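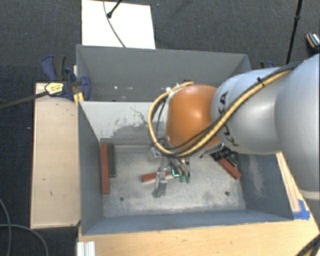
Project Report – Bin Picking Cell, Setup and Upkeep
Lundcombe lab, cell 2
Submitted 5 Apr 2021

1. What we had to do

Get the KUKA cell back to a state where it can pick blocks out of a metal bin for a whole lab session without somebody standing next to the stop button. The Markdale group had it before us and left a two page handover. Most of it was right. The payload data wasn't.

We did not write the picking software. Our part was the hardware – bin, clamps, cabling, gripper, checks.

2. Bin and table

Bin has two compartments, blocks go in the deeper front one. Clamped with blue and black bar clamps, one of them at the left on the rim. A clamp jaw reaches inside the bin, so that spot has to be a keep-out in the planner. First week we forgot that. Gripper touched the jaw at slow speed, no damage, but we lost the afternoon.

Bin position drifted between sessions. Cause was people leaning on it. Now we check the clamps before power on and re-teach the bin corner if it moved.

The coating inside is worn to gray in places and the floor is scratched up and smudgy. Left it like that. We asked about repainting and the answer was no budget.

3. Cabling

This took the longest. The yellow cable and the black ones run along the arm together, then around the orange wrist joint. Too tight and it pulls when the last axis turns, too loose and the loop can catch on the bin wall. Wrong both ways before we got it.

What worked:
- jog the last axis to both ends of the range we use, slowly, one person watching the loop
- set the slack at the far end, not at home position
- cable tie up on the silver section, snug but the bundle can still slide a little
- jog again, then run the test program at low speed

We should trim the tie ends flush. On the list.

4. Gripper

Multi-finger, metal. Fingertips are the part that wears. Wiped down after every session, fingers moved by hand with power off to feel for play. One finger joint had play in January, screw backed out. Thread locker from the Vandenberghe kit, fine since.

Payload: handover sheet had 1,160 g for the tool. We weighed it with the bracket and got 1,337 g, so 177 g missing. After entering the new value the arm stopped sagging when we switched to hand guiding.

5. Test runs

Red and dark green blocks, dumped in by hand, no sorting. 515 pick attempts over all sessions, 77 failed. Most of teh failures were blocks lying flat against a side wall, where a finger can't get in behind. Some were two blocks side by side and both got pushed. We didn't log these separate, should of done that from the start.

6. Left to do

- spacer strips along the inner walls so blocks can't lie flush (Skulton has offcuts)
- spare cable tie pack in the drawer
- log sheet with a column for failure type
- correct the payload number in the handover doc – still says the old one
- weigh the gripper again if anyone changes the fingertips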